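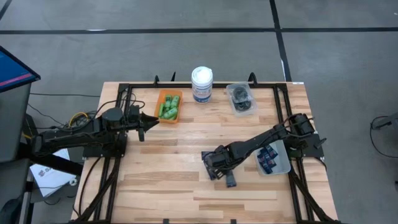
Home Guides Cell Setup Safety Downloads Contact

Setting Rules for a Two-Arm Sorting Table

Revised 2018-08-17 by Feven Nigatu

These steps cover a bench cell with two arms that share one work area. They assume the arms are already bolted down and homed.

1. Write down the reach of each arm and mark the overlap in the cell drawing. Only one arm may hold the overlap at a time unless the task sheet says otherwise.

2. Give every bin a fixed item type. Do not change it during a shift. If an item type is retired, remove its bin from the drawing too.

3. Route cables so that no loop can reach the gripper at full wrist rotation. Check this by hand with power off.

4. Set the approach speed to 20 percent for the first 5 cycles of any new task.
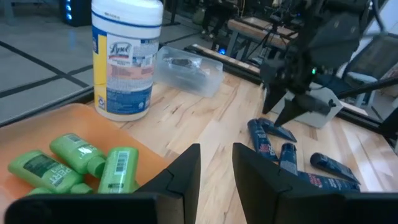

5. Teach grasp points separately for rigid and soft packaging. Bottles and tubes can share a force limit - film-wrapped items need their own, set lower.

6. Log each drop with the item type, the arm and the step number. Obsa Tamiru keeps the log template at Stomton. Send changes to him in writing.

7. Stop both arms before anyone reaches over the table. Pausing one arm is not a stop.
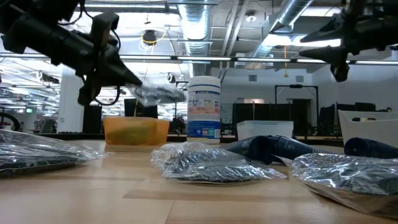

Does a change of gripper fingers require a new check?

Repeat steps 3 through 5 after any finger change, even when the new fingers have the same part number. Record the result on the task sheet before returning to normal speed.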